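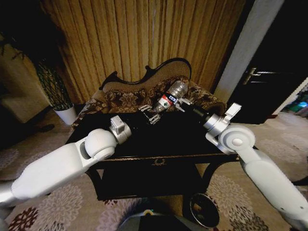
Theresia Gasser wrote in to ask whether a plastic bottle left on a polished table will mark the finish, and whether the ring can be taken out without stripping the top. It can leave one, and in most cases the ring comes out.

Clearing and cleaning a dark glossy table top

The method applies to black or very dark wood with a high-gloss finish, curved legs, and small metal ornaments on the apron. Test every product on the inside of a leg first.

1. Remove bottles, cups and coasters. Lift them straight up. Dragging a ribbed plastic base across gloss leaves fine scratches that show under a lamp.

2. Dust with a dry microfiber cloth, working along the grain. Do the apron and legs before the top.

3. Mix 5 ml of mild dish soap into 225 ml of lukewarm water. Wring the cloth until it no longer drips. Wipe, then dry at once with a second cloth.

4. Go around any gold-colored emblem with a cotton swab. Do not use metal polish -- it lifts thin plating and stains the wood next to it.

5. For a white ring, lay a dry cotton cloth over the mark and pass a warm iron across it for 11 seconds, no steam. Check and repeat. Stop if the finish feels soft.

6. If a dull patch remains, rub lightly with a 3000 grit pad and a drop of mineral oil, then buff.

Dark rings are a different problem. The water has reached the wood, and the finish has to come off locally before the stain can be treated.

Working next to upholstery

Pull the table clear of a brocade or damask seat before using soap or oil. Oil wicks into woven fabric and leaves a border when it dries. If the settee cannot be moved, drape a cotton sheet over the seat and tuck it behind the front rail.

Wax

One thin coat of clear paste wax in June and another in winter is enough. Vivek Mishra uses dark-tinted wax on black tops; it hides hairlines better but rubs off on pale cloth for the first day or two.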